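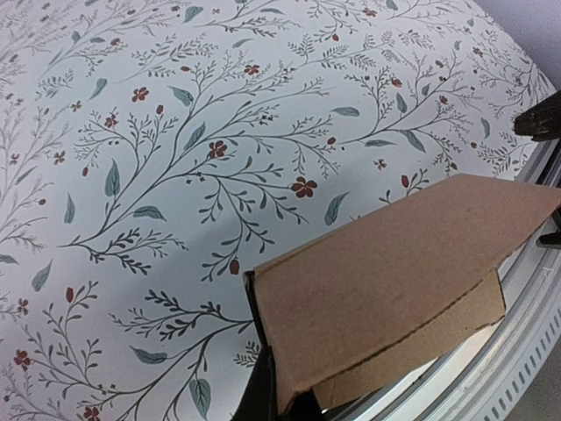
Photo: Imke Görtz / Dikamdale Home Pages, February 2019

Botanical print (household textiles)

A botanical print is a pattern of stems, leaves and flowers, and I'll admit I'm hopelessly fond of them! The kind I like best has thin gray-green branches on a pale blue-gray ground, with rust-red blossoms (five petals each) and little closed buds dotted in between. My aunt in Utcombe bought hers from Wendt in 2000 and still has it.

I keep my spare prints in plain corrugated cardboard, folded flat, with a sheet of tissue between them.
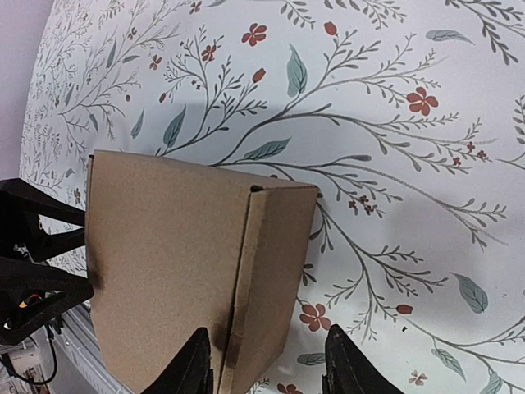

Cardboard boxes and stains

Brown cardboard picks up smudges and scuffs pretty easily, especially along a seam, so I line mine with an old pillowcase before any fabric goes in. I swap out the lining every March.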